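3.2 Equipment handling between bookings

The second part of the study concerned the time mobile DJ operators spend on equipment outside the event itself. Operators working weddings and corporate functions in the Jurnstead area were asked to keep a log through February, recording load-in, sound check, pack-down and any repair or re-labelling done at home. Bookings arranged through the Clerkex agency were logged on the agency's own job sheet, and the two sets of records were merged before coding.

A total of 51 bookings were usable. Entries were left out where the operator had recorded only a start and finish time, or where a hired venue technician had done the set-up. Travel was coded separately and is reported in Section 3.4.

Pack-down was the least consistent category. Operators who carried a full backup set (second controller, second mixer, spare leads) took longer to load the van but reported fewer calls to the venue the next morning about items left behind. Small parts such as adaptors, fuses and microphone clips made up most of the losses. Seven operators kept these in labelled containers, and the remainder used a single bag or the pockets of a speaker cover. Labour for sorting small parts was rarely charged to the client, although three operators had built it into their standard fee.

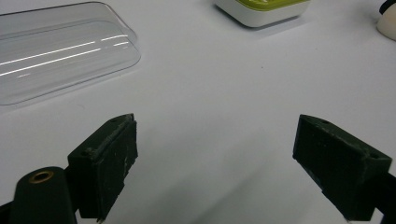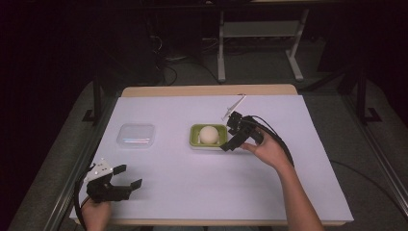

Figure 4. Tabletop with a clear plastic container and other small items, two views.

Insurance was treated as a fixed cost and was not divided by booking. Where a venue set a minimum level of cover, the operator's existing policy met it in every case, so no extra premium appears in the logs. Excess payments were another matter. Operators with an excess of $2,000 did not claim for damaged leads, stands or light fittings, and replaced them out of the booking fee. These purchases were coded as consumables, following the categories used in the earlier Malabanan survey, and are included in the per-booking totals in the next section.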